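December 28, 2019

The building is half asleep between the holidays, and I meant to spend the day catching up on mail. I spent it on the grippers instead, and I don't regret a minute. The pair we run under the name Skadon had been out of step since we moved the bench over from Wusthorpe. The left finger on one of them was closing a hair later than the right, so anything you picked up got a little nudge sideways before it was held. You stop noticing it after a while, the way you stop noticing a door that sticks.

I wrote the order of work on the back of an Ilix packing slip, and I'll copy it here before I lose it, as I surely will.

First, the pads. The yellow tips were overdue, so I peeled the old ones, cleaned off the glue (20 minutes of rubbing with my thumb, mostly) and pressed new ones on. Then came the linkage screws, snugged to the same mark on both sides. Then the two tools together on one box, tips against the plastic from opposite ends, to feel whether either of them pushed harder than the other.

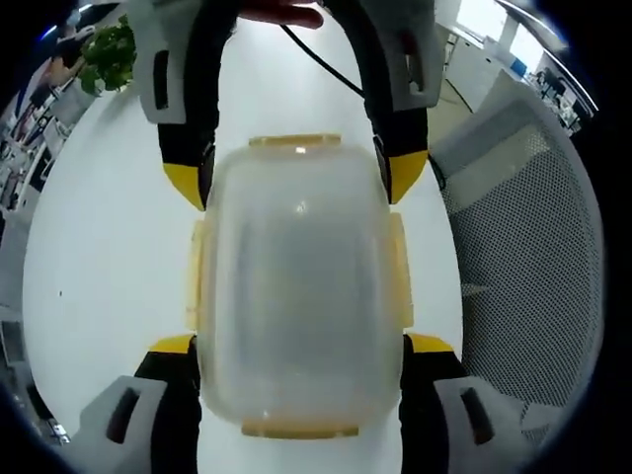 Second, the glass

Plastic forgives you, with that bit of give in the walls, and glass won't. I had put off this half of the job until after lunch, with a sandwich in me and the good light coming through the window. The clear dish with the amber color along its bottom went down on the white table, and we came at it with both grippers, slow as you please. I had the jaw opening set seven millimeters too narrow at first — my own fault, I had copied it from the plastic box page in the notebook — and had to go back and set it again before I tried a lift.

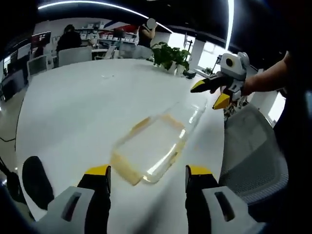 Śliwiński wrote back in the afternoon that I should leave the new pads overnight before trusting them with glass, and that the screws want checking again after 149 grips, a number that comes from the wear log we kept in May. I had done 41 by then, so I put the dish away and left the rest for tomorrow. I'm sure that's good advice, though I was enjoying myself and would happily have gone on till supper.

Still to do: wipe down the table, order more pads, and write the right opening for glass in the notebook, in ink this time.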